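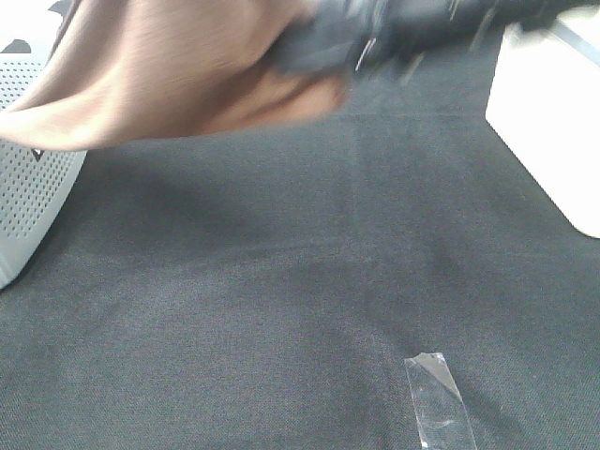
통권 31호 · 11월호 · 특집

손이 먼저 한다
로봇에게 보여줄 예시를 모으는 방, 하루 반나절의 기록

회색 천. 그 위로 손이 들어온다. 검고 길쭉한 물건을 쥐었고, 손은 움직임에 번져 손톱도 마디도 안 보인다. 아래쪽에는 투명 테이프 한 줄. 로봇 학습 데이터라고 하면 대개 숫자나 코드를 떠올리는데, Vonari의 수집실에서 하루 종일 쌓이는 건 대부분 이런 화면이다. 손, 물건, 천. 다시 손.

오전 아홉 시 반. 수집실은 건물 2층 복도 끝이다. 문에 종이가 붙어 있다. "녹화 중 노크 금지." 들어가면 책상이 줄지어 있고, 책상마다 카메라가 한 대씩 고정돼 있다. 의자는 사무용, 높이가 다 다르다. 작업자 키에 맞춰 놓은 것이라 함부로 바꾸면 혼난다. 기자도 앉았다가 한 소리 들었다.

이 회사가 만드는 건 정리하는 로봇이다. 작은 물건을 집어서 정해진 자리로 옮기고, 방향을 맞추고, 내려놓는다. 말로 쓰면 한 줄. 그런데 그 한 줄을 기계가 하게 만들려면 예시가 필요하다. 많이. 사람이 손으로 하는 걸 찍은 예시, 사람이 원격으로 로봇 팔을 잡고 한 예시, 그리고 실패한 예시까지.

이번 프로젝트의 이름은 Poirier다. 왜 프랑스어로 배나무냐고 물었더니 회의실 이름에서 땄다고 한다. 그 이상의 사연은 없단다. Poirier가 목표로 잡은 예시는 손 시연만 1260건. 취재한 날까지 모인 게 334건이었다. 벽의 화이트보드에 숫자가 적혀 있는데 지웠다 썼다를 반복해서 3자 뒤가 거의 회색이다.

왜 사람 손부터인가

원격 조종은 비싸다. 팔이 있어야 하고, 팔을 다룰 줄 아는 사람이 있어야 하고, 팔이 멈추면 다 같이 멈춘다. 손 시연은 책상과 카메라, 사람 하나면 된다. 그래서 수집팀은 순서를 이렇게 짰다. 먼저 손으로 넓게. 그다음 팔로 좁게. 손 영상에서는 무엇을 어디로 옮기는지, 어떤 순서로 하는지를 배우게 하고, 실제로 팔을 얼마나 돌리고 얼마나 세게 쥘지는 나중에 원격 조종 데이터로 채운다.

물론 손은 로봇이 아니다. 손가락은 다섯 개고, 로봇 팔 끝에 달린 건 둘이다. 엄지와 검지로만 잡으라는 규칙이 한때 있었다고 한다. 두 주 해보고 없앴다. 작업자들이 너무 어색하게 움직였고, 어색한 손이 찍힌 영상은 속도가 들쭉날쭉해서 쓰기가 나빴다. 지금 규칙은 간단하다. 평소처럼 잡을 것. 단, 물건을 두 번 고쳐 잡지 말 것.

이 "고쳐 잡기"가 골치다. 사람은 물건을 들면 무의식중에 손 안에서 한 번 굴린다. 펜을 잡아 보면 안다. 집은 자세와 쓰는 자세가 다르다. 기계한테는 그 사이가 통째로 구멍이다. 검토자는 그런 구간을 찾아 표시를 단다. 버리지는 않는다. 나중에 쓸지도 모른다는 이유인데, 쓴 적이 있냐고 물으니 아직은 없다고.

한 건은 어떻게 만들어지나

시작음이 난다. 작업자는 손을 책상 밖에 두고 있다가 화면에 뜬 지시를 읽는다. "왼쪽에서 오른쪽으로." "세워서 놓기." "상자에 기대어 놓기." 지시는 매번 바뀐다. 손이 들어오고, 집고, 옮기고, 놓고, 나간다. 발판을 밟으면 녹화가 끊긴다. 발판을 늦게 밟으면 영상 뒤에 빈 시간이 붙고, 빨리 밟으면 놓는 순간이 잘린다. 신입은 거의 다 빨리 밟는다.

끝나면 작업자가 직접 결과를 고른다. 성공, 실패, 애매함. 셋 중 하나. 애매함을 고르면 한 줄 적어야 한다. 구경하는 동안 올라온 메모들을 옮겨 적었다.

"놓긴 놨는데 손 떼면서 밀림."
"지시는 왼쪽인데 제 기준 왼쪽인지 카메라 기준 왼쪽인지 햇갈림."
"천이 같이 딸려 올라옴."
"소매."

마지막 메모는 설명이 필요 없다고 검토자가 웃었다. 소매가 물건을 가렸다는 뜻. 그 뒤로 긴소매는 걷는 게 규칙이 됐다.

기록 프로그램은 Boner라는 이름의 사내 도구다. 녹화, 지시문, 작업자 메모, 검토 결과를 한 묶음으로 저장한다. 예쁘지는 않다. 단추가 다 같은 회색이고 저장이 됐는지 안 됐는지 구석의 작은 점으로만 알려준다. 초기에는 그 점을 못 보고 오전치를 통째로 날린 날도 있었다. 점을 크게 해달라는 요청은 접수돼 있다. 아직 작다.

천, 빛, 흐림

책상에 천을 까는 데도 한참 걸렸다고 한다. 맨 책상은 조명이 튀었다. 흰 종이는 더 심했다. 검은 천은 어두운 물건을 삼켜버렸다. 그래서 지금은 회색을 주로 쓰는데, 회색이라고 문제가 없는 건 아니다. 주름이 생긴다. 주름은 그림자를 만들고, 그림자는 물건처럼 보일 때가 있다.

다림질을 하자는 쪽과 그냥 두자는 쪽이 갈렸다. 다림질파의 논리는 깨끗한 데이터. 그냥 두자는 쪽은 현장에 가면 어차피 구겨져 있다는 것. 결론은 후자였다. 대신 주름의 모양이 계속 같으면 안 된다. 며칠 내내 똑같은 주름이 찍히면 모델이 주름을 보고 자리를 외운다. 실제로 그런 일이 있었다. 초기 모델 하나가 물건을 천의 특정 자국 옆에만 갖다 놨다. 지시가 뭐든. 천을 갈았더니 성적이 뚝 떨어졌고, 팀은 그제야 원인을 알았다. 지금은 교대 때마다 천을 들었다 다시 깐다.

밝기도 마찬가지. 흰 물건은 쉽게 날아간다. 윤곽만 남고 표면은 그냥 하양. 노출을 낮추면 이번에는 어두운 물건의 윤곽이 사라진다. 둘 다 살리는 값이 있느냐, 없다. 그래서 중간값을 하나 정해놓고 손대지 않기로 했다. 날아간 흰색도 현장의 일부라는 설명이었다.

그리고 흐림. 빠른 손은 번진다. 정지 화면으로 뽑으면 손가락이 한 덩어리로 보이고, 물건의 끝이 어디인지도 짚기 어렵다. 라벨을 다는 사람에게는 고역이다. 물건 경계를 그려야 하는데 경계가 없으니까. 수집팀은 처음에 작업자에게 천천히 움직여 달라고 했다. 그러자 전부 물속에서 움직이는 것처럼 됐다. 그 데이터로 배운 로봇도 물속처럼 움직였다. 느린 건 둘째 치고, 놓는 순간에 머뭇거리는 버릇까지 그대로 따라 했다.

지금은 속도를 정해주지 않는다. 번진 프레임에는 경계 대신 "이동 중"이라는 표시만 단다. 앞뒤의 또렷한 프레임에서 위치를 잇는다. 검토자 말로는 이게 품이 제일 많이 드는 일이다. 한 프레임씩 넘기다 보면 점심시간이 지나 있다고.

라벨방, 오후

수집실 옆방이 라벨방이다. 더 조용하고 더 어둡다. 모니터마다 손이 떠 있다. 크게 확대된 손. 처음 보면 좀 이상한데 십 분이면 익숙해진다.

라벨 지침서는 프린트해서 철해 놓았다. 첫 장에 크게 적힌 문장. "모르면 모른다고 적는다." 이게 의외로 안 지켜진다. 사람은 빈칸을 싫어한다. 흐린 물건이 앞 영상의 물건과 비슷하면 같은 이름을 붙여버린다. 검은색, 길쭉함, 그러니 아까 그거겠지. 그런 추측이 섞이면 나중에 골라내는 데 몇 배가 든다. 그래서 Vonari는 물건 이름을 라벨러가 짓지 못하게 막았다. 수집할 때 작업자가 고른 이름만 쓰고, 화면에서 확인이 안 되면 "불명"으로 둔다.

불명이 많으면 혼나느냐고 물었다. 반대란다. 너무 적으면 불려간다. 모든 프레임에 자신 있게 이름을 단 묶음은 거의 예외 없이 다시 봐야 했다고. 한 묶음은 영상 200건이고, 두 사람이 따로 본 뒤 어긋난 것만 모아 셋째 사람이 본다. 어긋나는 자리는 늘 비슷하다. 언제부터 "집었다"인가. 손이 닿은 때인가, 바닥에서 떨어진 때인가. 지침서에는 떨어진 때라고 적혀 있다. 그래도 싸운다. 조금 들렸다가 도로 내려간 건? 끝만 들리고 반은 바닥에 있으면? 지침서의 부록이 본문보다 두꺼운 이유다.

배경에 걸린 물건도 따로 규정이 있다. 지시와 상관없는 물건이라도 지우지 않는다. 가장자리에 반쯤 걸린 것도, 천에 붙은 테이프도 그대로 둔다. 한때 배경을 깨끗이 치우고 찍은 묶음이 있었는데, 그걸로만 배운 모델은 책상에 뭐가 하나만 더 있어도 멈췄다. 치우는 게 능사가 아니었다는 얘기. 대신 지시에 나오는 물건과 헷갈릴 만한 것이 화면에 함께 있으면 메모를 남긴다.

돈 이야기

빠질 수 없다. 작업자 보수는 건수가 아니라 시간으로 준다. 처음엔 건수였다. 그랬더니 다들 쉬운 지시를 빨리 돌렸다. 당연하다. 어려운 지시는 건너뛰기 단추로 넘어갔고, 데이터는 "왼쪽에서 오른쪽으로"로 꽉 찼다. 시간제로 바꾼 뒤에는 건너뛰기가 줄었다. 하루 건수도 줄었다. 경영진이 좋아했을 리 없지만 수집팀은 버텼다. 같은 동작이 수백 번 더 있어 봐야 모델은 그대로더라는 그래프를 한 장 들고 갔다고 한다. 그 그래프는 보여주지 않았다. 대외비.

피로도 있다. 손목, 그리고 눈. 사십 분 찍고 십 분 쉬는 게 원칙인데, 마감이 걸리면 쉬는 시간에 Boner 메모를 정리하는 사람이 보인다. 피곤한 손은 영상에서도 티가 난다. 놓는 위치가 조금씩 앞으로 당겨진다. 팔을 덜 뻗는 것이다. 그래서 오후 늦은 시간의 영상은 오전 것과 섞어서 쓴다. 한쪽만 쓰면 로봇도 팔을 덜 뻗는다.

얼굴과 목소리는 안 들어간다. 카메라는 책상만 향하고 마이크는 빼놨다. 손도 개인정보 아니냐는 질문이 작업자 쪽에서 먼저 나왔고, 흉터나 문신이 있는 사람은 원하면 얇은 장갑을 낀다. 동의서에는 삭제 요청 기한이 적혀 있다. 요청이 들어온 적이 있느냐고 하니 한 번. 지웠다고 했다. 이미 그 영상으로 학습한 모델은 어떻게 되느냐, 거기에는 답이 길었다. 다음 판부터 빠진다는 것이 요지다.

실패를 모으는 일

의외로 부족한 게 실패다. 일부러 실패해 달라고 하면 연극이 된다. 툭 떨어뜨리는데 누가 봐도 일부러다. 진짜 실패는 손이 놀란다. 떨어지는 쪽으로 따라간다. 그 따라가는 동작, 다시 집는 동작이 로봇에게는 제일 귀하다. 성공만 보고 배운 로봇은 한번 놓치면 빈손으로 나머지 동작을 끝까지 한다. 빈손을 옮기고, 빈손을 내려놓고, 끝났다고 보고한다. 시험 영상을 보여줬는데 웃기면서도 조금 서늘했다.

그래서 어려운 지시를 늘렸다. 미끄러운 것, 한쪽이 무거운 것, 잡을 데가 마땅찮은 것. 실패하라고 하지 않아도 실패가 나온다. 작업자가 "실패"를 눌러도 영상은 멈추지 않고, 다시 집을 때까지 찍는다. 이렇게 모은 복구 구간을 팀에서는 그냥 "줍기"라고 부른다. 줍기가 제일 많은 날은 보드에 별을 그린다.

팔로 넘어가는 날

손 시연이 끝나면 Ruser 차례다. Ruser는 원격 조종 장비를 대는 협력사로, 아래층에 조종석을 들여놨다. 아직은 시험 가동 중. 취재한 날에는 조종석 덮개도 벗기지 않은 상태였다. 여기서도 작업자는 같은 지시문을 읽는다. 같은 천, 같은 카메라 높이. 다른 건 손 대신 팔이라는 것뿐인데 속도는 비교가 안 된다. 손으로 금방 끝나는 걸 팔로는 한참 더듬는다. 조종하는 사람은 자기 손을 자꾸 내려다본다고 한다. 내 손은 맞게 움직였는데 왜 저쪽은 빗나갔나 하는 표정으로.

두 종류의 예시를 어떤 비율로 섞을지는 아직 안 정해졌다. 손이 너무 많으면 로봇이 불가능한 자세를 시도하고, 팔이 너무 많으면 다양성이 모자란다. 회의 때마다 숫자가 바뀐다. 수집팀의 바람은 하나, 지시문만은 더 안 바꿨으면. 지시문이 바뀌면 앞에 찍은 것의 이름표를 다 다시 봐야 한다. 몇일 걸린다.

일요일에는 방을 닫는다. 토요일 저녁이면 천을 걷어 세탁 바구니에 넣고 카메라 각도를 종이에 적어 둔다. 월요일에 보면 꼭 한 대는 틀어져 있다고. 누가 건드린 건지 나사가 풀린 건지는 모른다. 그래서 첫 녹화 전에 눈금판을 한 장 찍는다. 그게 하루의 1번 영상이고, 손은 2번부터 나온다.

취재가 끝날 무렵 기자도 한 건 찍었다. 지시는 "세워서 놓기". 집었고, 고쳐 잡았고, 놓았는데 쓰러졌다. 발판은 빨리 밟았다. 메모란에 "애매함"이라고 적었더니 검토자가 보고 "실패"로 고쳤다.

글·편집부 과학기술팀

다음 호 예고: 라벨 지침서의 부록은 왜 두꺼워지는가. 독자 질문은 편집부 앞으로.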